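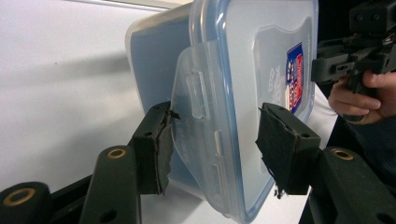 Táper con cierre de pestaña y borde azul, de los de toda la vida.

Busco gente que coma de táper en el trabajo (y que me lo cuente)

¡Hola! Llevo unos años escribiendo Fasside, un boletín sobre cómo comemos cuando no estamos en casa, y ahora me he metido en un lío bastante más grande: un libro. O algo que quiere ser un libro, ya veremos. Va de la comida del mediodía en el trabajo, de la que uno se lleva preparada, y para escribirlo necesito participantes. Muchos, si puede ser.

La idea me vino cuando trabajaba en las oficinas de Buvico, donde teníamos un único microondas para toda la planta y una cola que ríete tú de la del súper en Nochebuena. En aquella cola me enteré de más cosas de mis compañeros que en todas las reuniones juntas: quién cocinaba los domingos para toda la semana, quién se traía las lentejas de su madre, quién repetía arroz con atún cinco días seguidos y tan contento. Me pasé tres años pensando que alguien tenía que escribir sobre eso, y al final me ha tocado a mí.

¿A quién busco?

Pues a cualquiera que se lleve la comida al trabajo al menos tres días por semana. Me da igual si curras en una oficina, en una obra, en un hospital, conduciendo un camión o en una peluquería. De hecho, de oficinas ya tengo bastante gente apuntada y me encantaría que escribiera más personal de turnos de noche, del campo y de reparto, que comen a horas rarísimas y casi siempre sin mesa. También me interesan mucho quienes acaban de empezar con el táper después de años de menú del día (¿por el precio?, ¿por la salud?, ¿por no aguantar el ruido del bar?).

Tienes que ser mayor de edad y vivir en España. No hace falta cocinar bien, ni bonito, ni sano. Si lo tuyo son las salchichas con macarrones, te quiero en el libro igual. Y si quien cocina en tu casa es otra persona, también vales, aunque a lo mejor os acabo liando a los dos.

¿Qué tendrías que hacer?

Durante dos semanas laborables llevarías un diario de comidas. Son unas pocas líneas al día: qué has comido, dónde, con quién, cuánto rato has tenido y quién lo preparó. Puedes escribirlo a mano en la libreta que te mando por correo, o dictármelo en notas de voz, que luego ya transcribo yo con paciencia y café. Al terminar haríamos una entrevista por teléfono o videollamada, de una hora más o menos, a la hora que te venga bien. Yo contesto hasta las diez de la noche sin problema.

Si además quieres compartir una receta, fenomenal, pero es voluntario del todo. En la primera tanda me llegaron unas albóndigas en salsa de almendras que ya he hecho cuatro veces...

¿Se paga?

Sí. Poco, pero se paga: 300 euros por el diario completo y la entrevista, por transferencia, cuando hayamos terminado las dos cosas. El dinero sale de una ayuda de la fundación Kariuki, que ha tenido la amabilidad de confiar en este proyecto cuando era poco más que una hoja y media. Si dejas el diario a medias no pasa nada, me lo dices y ajustamos el pago a los días que hayas hecho.

En la primera llamada me escribieron 454 personas, una barbaridad para mí, y tardé muchísimo en responder a todo el mundo (si eres de las que esperaron, perdón otra vez). Esta vez la selección la hago con más calma, mirando sobre todo que haya oficios y provincias distintos. Si ya te apuntaste entonces y no saliste, puedes volver a escribirme, que me alegrará leerte.

Lo de la privacidad

En el libro no aparecerá tu nombre ni el de tu empresa, salvo que me pidas lo contrario por escrito. Antes de publicar te enseño los fragmentos que hablen de ti y puedes quitar lo que quieras. Los audios los borro en cuanto están transcritos.

¿Cómo te apuntas?

Rellena el formulario que hay en la página de Derkameck, la editorial, en el apartado de convocatorias. Pide cuatro datos y un texto libre de 800 caracteres como máximo donde me cuentas cuál fue la última comida que te llevaste al trabajo y dónde te la comiste. No lo adornes mucho, prefiero que me lo escribas como se lo contarías a alguien en la cola del microondas.

El plazo está abierto hasta finales de octubre y los diarios empezarían en noviembre. Contesto a todas las solicitudes, también a las que se queden fuera. Y si tú no comes de táper pero tienes un cuñado, una vecina o una compañera que sí, pásale esto, ¡por favor!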